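Dec 11, 2025
Bindu Nambiar

Long one today, mostly about the handover rules for the arm cell, so skip to the end if you only want to know what has changed on the sheet by the door.

Ingvild asked me last week to go through our written practice for teaching and for unattended running and see where the two disagree. They disagree quite a lot! The teaching rules were written when we had one arm and two people who both knew it inside out. The unattended rules came over from the Karkstead site more or less word for word, and you can tell, as they keep mentioning a light curtain we haven't got.

Main thing I found: we have no agreed meaning for "safe to approach". Bradley takes it to mean the program has stopped. Ronja takes it to mean drives off and the enable switch in your hand. I'd been somewhere in the middle, which is probably the worst place to be. A paused program can be started again from the desk by someone who can't see who is standing at the bench, and we did have that near miss in the spring with the Letora job, when the arm set off while Bradley had his sleeve over the fixture. No harm done, but he was cross and he was right to be.

So from now on Ronja's version is the rule. Drives off, enable switch goes with whoever is going in, and you say out loud that you're going in. If two of you go in, one person holds the switch and that same person is last out. I know the saying out loud feels daft when there's only you and one other in the room. Do it anyway please.

Speed next. The old sheet said "slow" for teaching, which I crossed out with some pleasure. It now says 30 per cent on the override, and you lower it further near the bench. I did wonder about going lower as the standard figure, but Märta pointed out that people get bored and nudge it up, and then you've got a rule that everyone breaks by lunch. I think she has a point – I'd sooner have a figure we stick to.

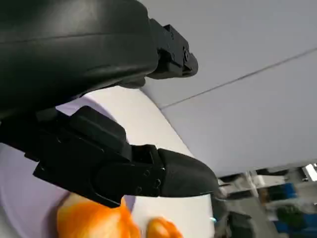
Fingertips and fasteners are the other bit I wanted to sort out, as the check we do at the start of a shift was just a tick box saying "gripper OK". OK how? I've rewritten it so you look at each finger by itself, from the base out to the tip, and write down what you looked at. On the lower one that means the bracket near its middle with the cluster of small screw heads, then the tapered pad beyond it. The upper one has its own round fastener out on the blocky end, and I've given it a separate line, partly so it doesn't get treated as an afterthought. Any screw that moves under finger pressure on the driver, the cell stays off until it's been done up properly and marked with paint pen. No "I'll do it at break".

Pads get changed at 2000 cycles whether they look tired or not. Bradley would like to run them until they look worn, and I do see why when the Strömberg ones cost what they cost, but looking worn means something different to each of us and I don't want another argument about it. If someone keeps a few of the old pads in a labelled bag we can look at them in the new year and maybe put the figure up.

Also tidied the wording on changing a program. You save a copy before you touch anything, initial it, and the first run after any edit is a teaching-speed run with a person at the switch, even if the edit was one waypoint. Ronja asked if a change to a comment counts. I said yes, then felt a bit silly, then left it in. Open to being talked out of this one.

Things I haven't settled:

The Collico base plate. The bolt pattern on their drawing has 7 holes and our sheet gives a torque for six of them. Have written to ask. Leave it alone until they answer.

Who may reset after an emergency stop. Ingvild says only the person who pressed it, which is fine unless that person has gone home.

Whether visitors get their own line on the floor or stand behind ours. Märta wants them further back and will tape something up for us to try.

New sheet is version 9, by the door and in the shared folder. Please bin any older copies, including the one inside the tool cupboard with the coffee ring on it. Scribble corrections on it in pen and I'll type them up before we shut for the holidays in December.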